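Dried beans deserve a place on the worktop

By Vasylyna Bilyk
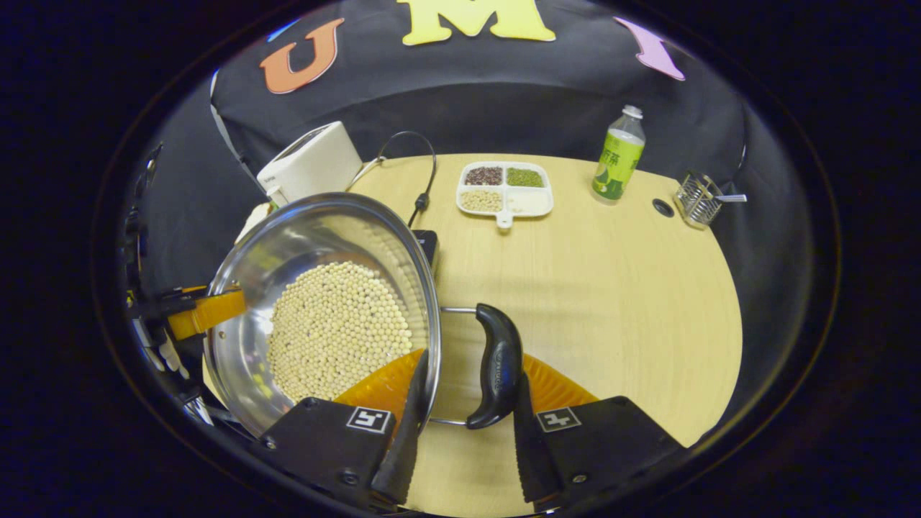

Start with soybeans

Most kitchens I know in Drovasdale keep their dried beans at the back of a cupboard, and that is why they go uneaten. I think they should be out where you cook, in an open tray with a compartment for each kind. Red beans, green mung beans, soybeans and a white grain will cover most of a week.

Soybeans get the least credit. People buy them as milk or tofu and never think to fill a pot with the plain beans. They need a long soak and a long simmer — I put mine in water at 16 minutes past nine, when the radio news ends — and they want salt only near the end.

The usual complaint is time. Demyd Didenko, who runs the Marchuk grocery, sells 50 tins for every bag of dried, and he blames the soaking. I don't accept it. Soaking is two minutes of work and a night's sleep.

A lidded jar keeps dust out better than an open tray, I admit. It also gets pushed behind the flour. I would sooner rinse my beans twice and see them every morning.

Buy small bags, and use the old ones first.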